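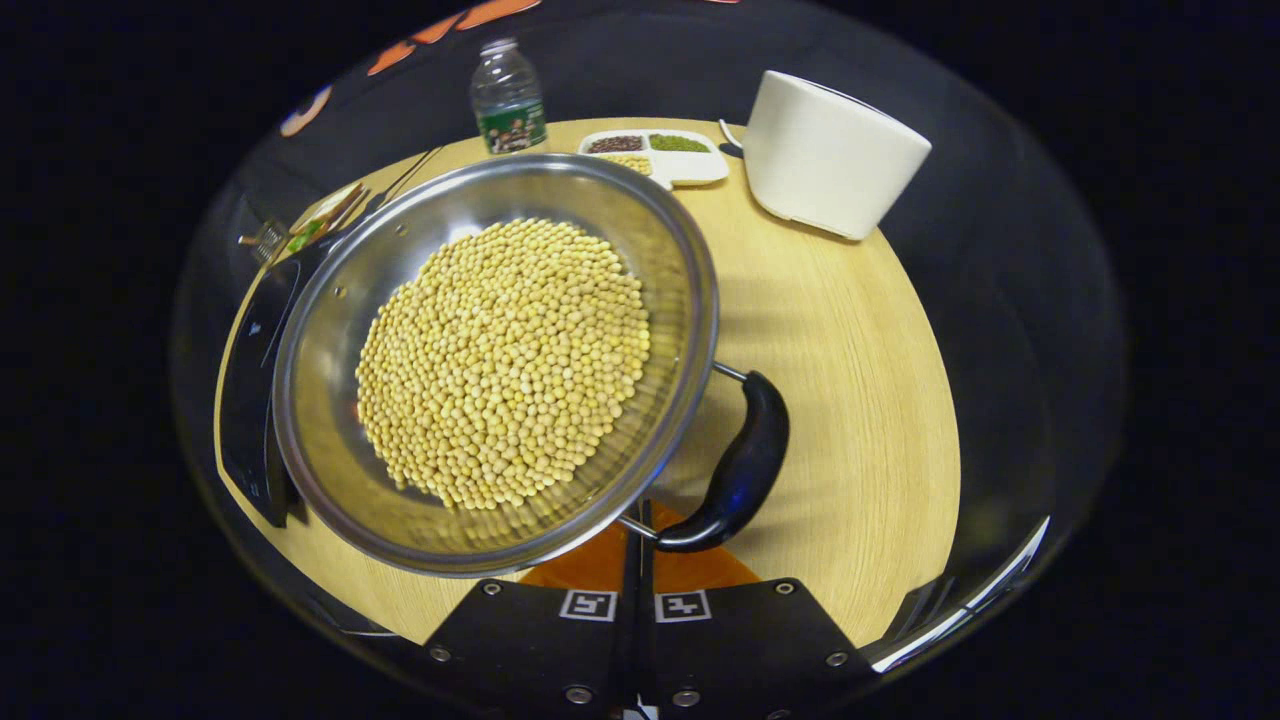
Jong-dae Son asked why the Rirnus inlets were back on the agenda when the group had already voted to stop buying them. The chair replied that the group had voted to stop buying the gray ones.

Home | Meetings | Minutes | Parts List | Contact

Flatcombe Stage Power Group - minutes, April
Posted Tuesday by the secretary

1. Last month's minutes
Approved, with one correction. "Damp cabinet" should read "lamp cabinet." The cabinet is also damp, but that comes under item 4.

2. Inlets
Brivelau quoted $522 for a replacement set of panel inlets with covers. Onyeka quoted $267 for the same set without covers, and was asked what the covers cost. The answer, by return email, was $267. The chair observed that this made Onyeka more expensive by $12 and also less honest. The second part was withdrawn at the rep's request, as the rep was on the call.

Agreed to go with Brivelau, subject to the covers closing. Last year's did so only if held.

3. Cable labels
The relabeling is finished except for 39 cables that already have two labels each, and the labels disagree. Jong-dae wanted to trust the newer label. It was pointed out that the newer label was applied by the person who caused the relabeling. All 39 to be metered end to end before load-in, and both labels removed. Colored tape is not a label. This was also agreed in February.

4. Lamp cabinet
Still damp. The heater put in to dry it trips the breaker the cabinet shares with the meeting room, as shown at 7:40 p.m. Discussion continued by phone light. Heater to move to another circuit.

5. Spare connectors
The inventory says 172. Jong-dae counted the shelf twice and did not get 172 either time, or the same number twice. Deferred until the shelf has been sorted by gender and rating, a job that drew no offers and was given to Jong-dae.

6. Any other business
A request to borrow the long feeder for a yard sale was declined. The applicant asked what sort of event would qualify. One with a load list.

Closed 8:55 p.m. Next meeting same room, lights permitting.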